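Chapitre 8
Où est passée la main ? Repères, poses et monde du planificateur

Temps de lecture : 33 minutes
Dernière mise à jour : octobre

Je vais commencer par un aveu. Pendant ma première année à écrire du code de manipulation, j'ai passé plus de temps à chercher des erreurs de repère qu'à faire tout le reste réuni. Le bras partait à gauche quand je voulais la droite, la pince s'ouvrait dans le vide, et moi je relisais mon planificateur ligne par ligne, persuadé qu'il était fautif. Il allait très bien, le planificateur ! Je lui donnais une pose exprimée dans le repère de la caméra alors qu'il attendait le repère de la base, et il calculait consciencieusement un trajet impeccable vers le mauvais endroit.

Si vous sortez du chapitre 7, vous savez estimer la pose d'un objet à partir d'une image. Très bien. Vous avez donc une matrice 4×4, toute propre, avec une rotation et une translation. Reste à savoir de quoi à quoi elle va, et je vous promets que cette question va vous accompagner longtemps (elle m'accompagne encore, j'ai ressorti mon vieux carnet de signes pas plus tard que jeudi).

Nous allons travailler dans Vodevero, le simulateur que vous avez installé avec la bibliothèque Pemitz. Même bras, même pièce, même mobilier du début à la fin du chapitre, avec plusieurs points de vue. Commençons au plus près de l'outil.

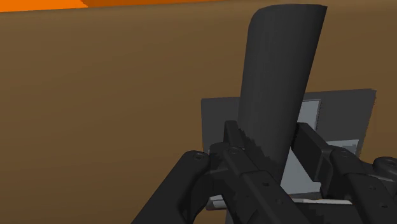
La transformation que j'appelle T_pince_objet est celle qu'on oublie le plus volontiers. Tant que l'objet est posé quelque part, sa pose se range tranquillement dans le repère du monde. Dès qu'il est saisi, il change de parent dans l'arbre des repères, et c'est à la pince qu'il faut le rattacher. Beaucoup d'étudiants voudraient alors réestimer sa pose à chaque image, « pour être sûrs ». Essayez donc avec une vue comme celle-là : les doigts cachent le bas de la pièce gris foncé, et son bord gauche, juste au-dessus de la prise, est tout en marches d'escalier. Un détecteur de contours va adorer ces marches et vous rendre une pose qui saute d'une image à l'autre. Je préfère de loin figer la transformation au moment de la saisie, puis la corriger seulement quand j'ai une bonne raison de croire que l'objet a glissé.

Dans Pemitz, cela tient en deux appels :

T_pince_objet = inverse(T_monde_pince) * T_monde_objet
arbre.rattacher("objet", parent="pince", T=T_pince_objet)

Lisez la première ligne à voix haute. Les indices se suivent : pince-monde (c'est l'inverse), puis monde-objet, et le « monde » du milieu disparaît. Si vos indices ne se simplifient pas comme ça, arrêtez tout et reprenez du papier. Je tiens cette habitude de Latifa Saber, qui refusait de relire le moindre code où une pose s'appelait simplement « T » ou, pire, « pose2 ».

8.1 Prendre du recul

Passons à une vue plus large. On perd en détail sur la prise et on gagne tout ce qui intéresse le planificateur : où est la base, où sont les meubles, qu'est-ce qui risque de se trouver sur le chemin du coude. 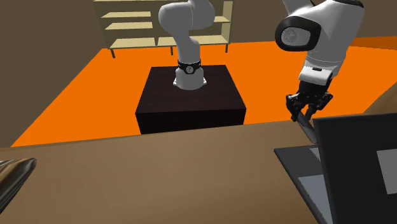
Figure 8.2 – La base sur son socle, la pince au-dessus d'un ordinateur portable. L'épaule sort du cadre, et le modèle articulaire doit la fournir.

Prenez un moment avec cette vue avant de lire la suite. L'image nous donne deux morceaux de bras. Un être humain les relie sans y penser, mais un module de perception qui ne connaît que les pixels peut très bien déclarer deux obstacles blancs et interdire au robot de se rapprocher de lui-même. J'ai vu ça arriver chez Hedlund, où un bras restait figé, terrifié par son propre poignet, et il nous avait fallu une demi-journée pour comprendre !

Le remède s'appelle l'autofiltrage. On lit les angles articulaires, on calcule la cinématique directe de chaque segment, on projette le tout dans la caméra et on retire du nuage de points ce qui tombe sur le robot. Deux réglages comptent vraiment : la marge autour des segments et l'horodatage. Pour la marge, commencez large, puis resserrez tant que le bras ne réapparaît pas dans sa propre carte d'obstacles. Pour l'horodatage, interpolez toujours les angles à l'instant de l'image. Les encodeurs simulés de nos exercices publient à 1 000 Hz et la caméra à 33 Hz, alors prendre « la dernière valeur reçue » revient à tirer au sort.

Remarquez aussi l'écran du portable. C'est une surface mince, inclinée, et les doigts sont tout près. Une boîte englobante alignée sur les axes du monde gonflerait cet écran en un gros pavé, et votre planificateur refuserait des trajets parfaitement raisonnables. Utilisez une boîte orientée, ou deux boîtes, une pour l'écran et une pour la base.

8.2 Quand le contact est le but

Jusqu'ici, toucher quelque chose était une faute. Pour frotter, essuyer ou racler, il faut pourtant que l'outil touche, et qu'il touche au bon endroit. Santeri Saarela a écrit pour ce livre la tâche Dristulia, qui fait travailler le bras sur l'assise d'un canapé. La cible est une tache sombre sur le tissu, l'outil est une petite pièce en T tenue par la pince, et un portable ouvert attend sur la même assise, bien placé pour punir les trajectoires trop généreuses.

L'assise descend en pente, et c'est là que le choix du repère devient payant. Si vous décrivez le passage de l'outil dans le repère du monde, vous aurez du x, du y et du z mélangés à chaque point. Posez plutôt un repère local sur le coussin, z suivant la normale, x le long de la barre de l'outil, et votre trajectoire redevient un simple aller-retour dans un plan. La matrice de collisions autorise alors une seule paire, outil et coussin. Le portable, le dossier et les accoudoirs restent interdits.
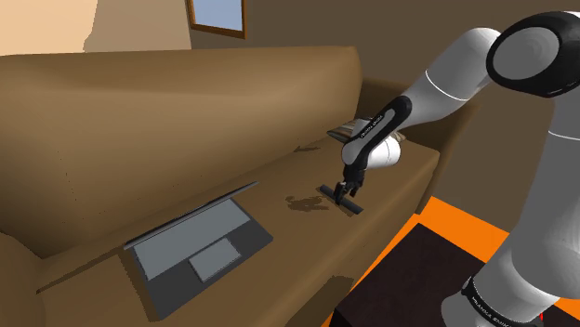
8.3 Avant de passer aux exercices

Ouvrez l'arbre des repères dans Vodevero et vérifiez que vous savez nommer le parent de chacun. Cachez la colonne de droite, faites-le de tête, puis comparez. Ensuite, écrivez la chaîne complète qui va de la base du robot à la barre de l'outil en T, en passant par la pince. Gardez la feuille, on y ajoutera le repère du coussin à la section suivante.

Dernier conseil de méthode : quand un résultat vous paraît faux, affichez les axes avant de toucher au code. Rouge pour x, vert pour y, bleu pour z, sur la pince et sur la cible. Dans presque 8 cas sur 10, chez mes étudiants, l'erreur saute aux yeux à ce moment-là (un z qui pointe vers le plafond au lieu du coussin, typiquement), et on évite une soirée de débogage à regarder des quaternions.

Contact : l'équipe du manuel Pemitz | © Pemitz, tous droits réservés | Haut de page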